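The case against the five-minute morning

2026-03-28

My sister-in-law gave me a book for my birthday in September and I finally read it. I won't name it, but it has a sunrise on the cover and it wants you to keep a habit tracker. You pick your habits, you make a grid, you color in a square each day. After 500 squares you are supposed to be a different person. I colored in squares for most of the winter and I would like to report that I am the same person, with a grid.

My problem with the book starts on the first page, where the author says that everything worth doing can be done in 5 minutes. Really? I bake bread. I have a father who calls on the phone. I once refinished a dresser. None of that fits. What does fit in five minutes is stretching, drinking a glass of water and writing down that you stretched and drank a glass of water.

Norbert Zeman, who I worked with back at Drusik, swears by this stuff. He sent me a long email when I complained about it, and I'll be fair to him, the email had a decent point in it. He said the tracker isn't there to change you, it's there to show you what you already do. OK. But I already know what I do. I was present.

What bothers me more is where the numbers come from. The book says a certain number of repetitions makes a habit stick, and there is a footnote, and the footnote goes to another book by the same kind of author, and that one has a footnote too. I followed it for 2 evenings and ended up at a talk somebody gave to a room full of salespeople. No study that I could find. Maybe there is one and I'm bad at looking. Hedvika Murín, who reads this blog and is much better at looking than I am, is welcome to write in.

Then there is the app. Of course there is an app. It's called Jaunzems and it is free until you want a fourth habit. I put in three: walk before breakfast, no phone in bed, read ten pages. By the second week I was walking to the end of the block and back so I could tap the little circle. I read ten pages of a cookbook with my eyes half shut. The no phone in bed one I checked off on my phone, in bed.

I don't think I'm unusually weak. I think if you reward people for tapping a circle, they get good at tapping a circle. We had the same thing at work with the safety forms, where a perfect month mostly meant that someone had filled them all out on the last Friday.

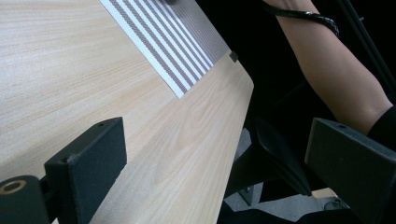

The one change that did last had nothing to do with any of it. I started walking to the bakery on Saturdays because they stopped delivering to the store near me. It's a long walk and I like it. I never set it up as a habit and never logged it, and I've missed plenty of weeks without feeling like I broke a streak. I'm going this morning after I post this, if the rain lets up.

Savvas Stefanou commented on my last post that I'm "too hard on people who are trying." Could be. If coloring squares gets you out of bed, color them. I just don't want to be told it's science when it's a coloring book, and I don't want to pay by the month for the fourth square.

Next time I'll get to the comments on the water filter post, there were a lot of them and some of you are pretty mad - I did read them all. And no, I'm still not buying the Hivon.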